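Visit report: Fonport coastal monitoring and reception station
April 2026

The visit was arranged through the regional maritime safety office and took up most of one working day. Our party had six members, led by Rosimeire Rezende. The station was represented by Osvaldo Portela, who runs the watch room, and Kátia Medeiros, who is responsible for reception and registration of people brought ashore.

Fonport covers a stretch of coast from the river mouth to the Korkemau light. Small wooden boats carrying migrants have been landing there in growing numbers, mostly between midnight and dawn. The station's task is to detect them early enough for a patrol launch to meet them before the outer bar, where the water shoals quickly and an overloaded hull can broach.

The watch room has two radar displays and one thermal camera feed from the Willell headland. Portela said the radar reliably picks up steel fishing vessels well past the bar but has trouble with low wooden hulls in any kind of sea. The thermal feed fills part of that gap on clear nights. Fog cancels it out. In July, when fog is most frequent, the watch depends heavily on calls from fishing crews.

Those calls come in on a marine VHF channel and a telephone line. The log for the past year shows 333 reported sightings, of which 43 were confirmed as migrant boats. Most of the others were local craft without lights. Portela does not regard this ratio as a problem and would like more calls from the northern harbors, where crews still tend to report only after they have tied up.
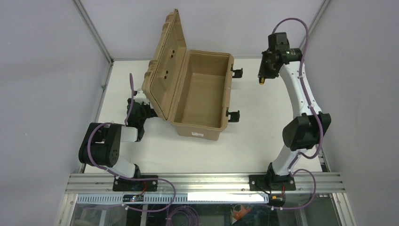 The patrol launch was alongside and we were allowed on board. It is a Kovács hull with a cut-down rail on the port side for recoveries. Welington Barros, the engineer, went over the fuel arrangements. The launch can reach the bar and hold position there through one full watch, but it cannot tow a loaded boat back against the ebb without a second vessel. The second vessel is shared with the pilot service and is not always free. Rezende asked for the response times on nights when only one launch was available. These were promised in writing.

The reception hall is a former ice store behind the quay. It was laid out for 200 people and has held more than that on two occasions. Arrivals pass through a medical check, then registration, then a waiting area with cots. Families are kept together. Medeiros said the slowest step is interpretation, which is done by telephone and often has to wait until morning. The hall has one set of showers, and the drainage on the quay side backs up at spring tides.

Welington Rocha, from our side, checked the registration forms against the regional template. The landing position is recorded on the station's form but has no field in the regional one, so it is lost when the record is transferred. The police liaison officer was out on a call and could not be interviewed.

Points to follow up:

Response times with one launch, to be sent by Portela.
Landing position field, to be raised with the regional office by Rocha.
Drainage survey of the reception hall, date not yet set.
Access to the Willell headland site, which was closed for mast work during our visit.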